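4.2 Das gute Geschirr: Vom Aufheben und vom Benutzen

Wer Menschen nach den Dingen in ihrer Küche fragt, bekommt selten eine kurze Antwort. Wir hatten den Leitfaden für eine knappe Stunde angelegt und saßen dann oft bis in den Abend hinein an fremden Tischen, tranken Tee, bekamen Kuchen nachgelegt und hörten zu, wie aus der Frage nach einer Kanne allmählich eine Familiengeschichte wurde. Für die Auswertung war das mühsam, für das Verständnis der Sache aber ein Glück, und wir möchten den 13 Haushalten in Brindura und Kereama, die uns so freundlich aufgenommen haben, auch an dieser Stelle herzlich danken.

Der vorangegangene Abschnitt hat gezeigt, wie Dinge in einen Haushalt gelangen, durch Kauf, Tausch, Geschenk oder Erbschaft. Nun geht es um die Frage, was mit ihnen geschieht, wenn sie einmal da sind. In fast allen Gesprächen fiel früh die Unterscheidung zwischen dem »guten« Geschirr und dem für alle Tage, und zwar meist, bevor wir selbst danach gefragt hatten. Die Befragten setzten sie als selbstverständlich voraus, auch dort, wo sie im eigenen Haushalt längst nicht mehr gilt. Man spricht vom guten Service wie von einer entfernten Tante, die man lange nicht besucht hat und deren Geburtstag man trotzdem kennt.

Was ein Stück zum guten macht, lässt sich am Preis kaum ablesen. Eine Befragte in Kereama bewahrt sechs Tassen aus dem Warenhaus auf, die seinerzeit in einer Aktionswoche zu haben waren, und benutzt für ihren Morgenkaffee eine Porzellantasse, für die Sammler vermutlich einiges bezahlen würden. Auf unsere etwas verblüffte Nachfrage hin erklärte sie, die Kaffeetasse sei eben immer schon die Kaffeetasse gewesen, die sechs anderen aber habe ihre Mutter ausgesucht, als endlich einmal Geld übrig war. Der Rang eines Gegenstandes folgt hier also der Lage, in der er angeschafft wurde, und diese Lage wird beim Erzählen jedes Mal ein wenig mit ausgeschmückt.

Besonders aufschlussreich sind in dieser Hinsicht die Tabletts. Sie gehören strenggenommen zu keinem Service, sie werden einzeln gekauft und einzeln verschenkt, und in den Inventarlisten, die wir zum Vergleich herangezogen haben, tauchen sie entweder unter »Sonstiges« auf oder gar nicht. In den Gesprächen dagegen nahmen sie erstaunlich viel Raum ein. Das Tablett trägt den Tee ans Krankenbett, es trägt im August die Gläser in den Garten, und wenn Besuch kommt, trägt es eben den Besuch mit, wie es in einem Haushalt in Brindura so schön hieß. Häufig ist es dabei das am reichsten verzierte Stück der ganzen Küche — Rosen vor allem, dazu kleinere Blüten und Blattwerk, manchmal auch ein Paisleymuster (Abb. 2). 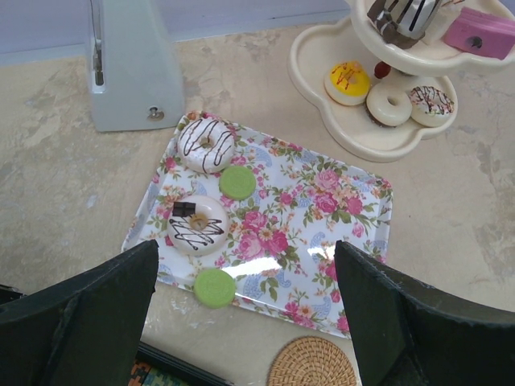
Abb. 2: Tablett mit Rosen- und Paisleydekor auf glänzend weißem Grund. Das Muster läuft über den Rand weiter.

Ebony Stubbs wandte nach der Lektüre einer früheren Fassung ein, wir nähmen das Aufheben zu wichtig und das Benutzen zu leicht. Wer ein Tablett jahrzehntelang jeden Tag in die Hand nehme, schrieb sie uns, der bewahre es ja ebenfalls, nur eben auf eine Weise, die in keinem Schrank zu finden sei, und es sei ein alter Fehler unseres Faches, Wertschätzung immer zuerst hinter Glas zu suchen.

Dieser Einwand hat uns länger beschäftigt, als wir zunächst zugeben wollten, und wir haben die Transkripte daraufhin noch einmal von vorn gelesen. Tatsächlich finden sich darin viele Stellen, an denen gerade die Abnutzung mit Zuneigung geschildert wird: der matte Fleck, wo immer die Kanne steht, die blasse Stelle am Griff, der Kratzer, den ein inzwischen erwachsenes Kind mit der Gabel gezogen hat. Solche Spuren werden im Gespräch vorgezeigt wie andernorts ein Fotoalbum. Wir haben sie in der ersten Kodierung als »Schaden« erfasst, was sich im Nachhinein als recht grob erwies, und führen sie nun in einer eigenen Kategorie, für die uns leider kein hübscheres Wort als »Gebrauchsgedächtnis« eingefallen ist.

Mit dieser Änderung verschiebt sich auch das Verhältnis zu der Typologie von Bevan Sheehan, der wir in der Anlage der Studie weitgehend gefolgt sind. Sheehan unterscheidet ruhende und laufende Dinge und nimmt an, dass ein Gegenstand im Lauf seines Lebens höchstens einmal vom einen Zustand in den anderen wechselt. Für Möbel mag das zutreffen. Für das Geschirr unserer Befragten trifft es nur mit Mühe zu, denn hier wird hervorgeholt und wieder weggeräumt, über die Feiertage, nach einem Umzug, nach einem Todesfall — und manchmal auch bloß, weil die Spülmaschine voll ist und man trotzdem etwas zum Servieren braucht. Wir sprechen deshalb im Folgenden lieber von Phasen und verzichten auf eine feste Zuordnung einzelner Stücke.

Zwei Haushalte passen in dieses Bild nicht recht hinein. Im einen gab es überhaupt kein gutes Geschirr, weil nach einer Trennung alles neu angeschafft worden war, und zwar mit dem ausdrücklichen Vorsatz, nie wieder etwas zu besitzen, das man schonen müsse. Im anderen gab es ausschließlich gutes, von der Suppenschüssel bis zum Eierbecher, und gegessen wurde davon täglich. Beide Befragten beschrieben ihre Lösung als Befreiung, und beide erzählten im selben Atemzug sehr ausführlich von dem Geschirr der Großeltern, das niemand hatte anfassen dürfen. Wir kommen auf diese beiden Gespräche in Abschnitt 4.3 zurück, wo es um das Weitergeben geht und um die nicht immer willkommene Kiste, die eines Tages im Flur steht.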